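Floors, Glass and Small Blue Things: the Second Floor at Clusis

Last updated July 2, 2021

I have wanted to put this page up for months! The second floor at Clusis has its carpet, its glass and very nearly all of its furniture, and I am so happy with how it came together that I could go on about it all day (my family will tell you I already do).

If you followed the first gallery you'll remember the old floor. Brown tile, cracked by the stairs, and a smell of floor wax that got into your coat. We started pulling it up in November and filled 28 sacks with the stuff. Under the tile was a second layer of tile, green this time, and under that a perfectly decent concrete slab that only wanted a good scrubbing and a skim coat.

Then came the big argument over carpet. I wanted stripes from the very beginning. Zanele Ngubane, who drew up the plan for the whole floor, wanted plain gray and brought in 17 samples to change my mind. We laid them all out by the windows, walked up and down on them in our socks, and went back the next morning to look again in better light. I got my stripes! She got the gray. I think we both came out ahead, and the Fultar people who fitted it were wonderfully patient about which way the lines should run.

The glass was more of a nail-biter. I love being able to see from one space into the next, and I love a thin dark edge on a clear panel even more. It's such a crisp line, like something drawn with a good pen. Everything is full of fingerprints by noon and I don't mind one bit.

On to the pictures. 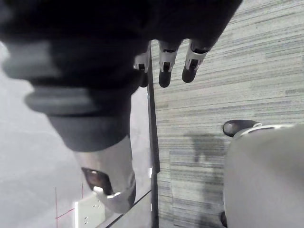
Gray stripes at last, on the right. I could look at that carpet all afternoon. 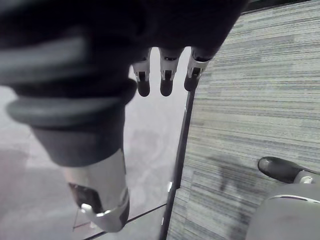 Clear glass with its slim dark edge, and the smooth, pale gray floor showing through it. Such a soft color with the light on it!
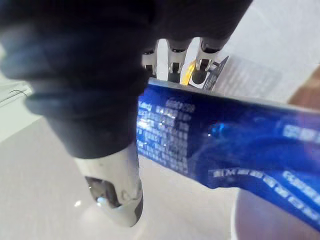

Third picture: the long package in royal blue, with a lovely shine across the crinkly wrapper.

Isn't that blue something? I've been going on to Zanele about it ever since I saw the picture. The whole floor is so calm and gray that any bit of strong color jumps right out at you, and it has given me ideas for the chairs. We had settled on oatmeal. I would now like to unsettle that, and I have asked Shabalala for fabric swatches in every deep blue they carry, plus one orange, just to see.

A few things people have asked me since the first gallery:

The carpet went down in tiles, 400 of them, and we kept a box of spares in the closet by the stairs. If somebody drops a plate of spaghetti we can lift the bad square and put in a fresh one. Run the vacuum along the stripes and then across them, and go easy on the water if you have to spot clean.

For the glass we use warm water, a drop of dish soap and an old cotton T-shirt. I tried the fancy spray and it left streaks that drove me up the wall.

The lamps are from Gisoner, and yes, they come in other finishes! There are 8 on this floor and I would happily have hung more if the ceiling had allowed it. They look best late in the day, when the light outside gets low and the gray goes almost silver.

Still to do: the coat hooks, the long shelf in the back room, and a decision on the blinds (I say none, Zanele says wait until you've sat through a bright morning up there). I'll add the shelf pictures once the brackets are in, and the swatches too if I can get them to photograph anything like their real color.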